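Research > Manipulation > Newsletter
News Projects People Archive Contact

Jul 7, 2021

Fewer demos, fussier demos

In June the Skastitby group finished its comparison of two training sets for the hand-held gripper work. The first had 242 demonstrations, collected at speed by whoever was free. The second had 56, collected slowly, with each grasp started from a different spot and any fumbled one thrown out. Both policies then got the same 199 test grasps at Cotville.

The small set won by six successes. That is a thin margin, and the group would like it known that they are thrilled anyway — the big set took roughly four times as long to label, and the labelers have feelings.

The method goes into the Baseck code next. Collection continues with two grippers, one marker on top, and a lot of reaching for things near the water dispenser.
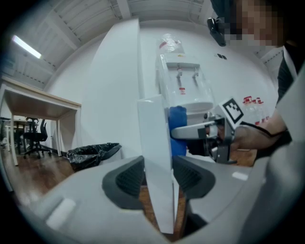

Ruddock replied to the draft that six out of 199 could be luck, and asked for the same test with a fresh random seed before anyone deletes the big set. The rerun is on the list. The big set is staying on the server, taking up room.

Contact the editors | © 2021 Skastitby | Back to top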